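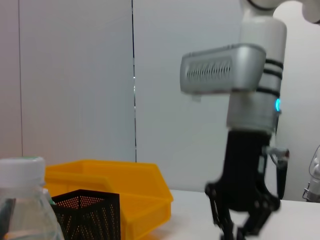

Bellden sorting room changes over to open bins

2024-06-15 – Broveo has replaced lidded tubs with open-topped plastic bins at its Bellden toy library. The yellow bins have a slanted front lip and sit at the back of the table, near the wall. Sorting of 1745 items began in May; nearly 73 remain, mostly balls.
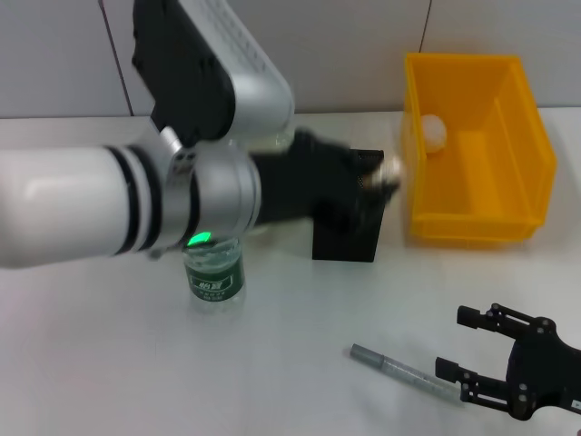
Can the old tubs be collected?
Two are left at the counter, says Lesia Pasichnyk.

Comments (2)
Semeniuk: Is yellow the only colour?
L. Hordiienko: Good – the lids always cracked.

Related
Buter depot hours
Toy library returns

Contact | © Broveo | Back to top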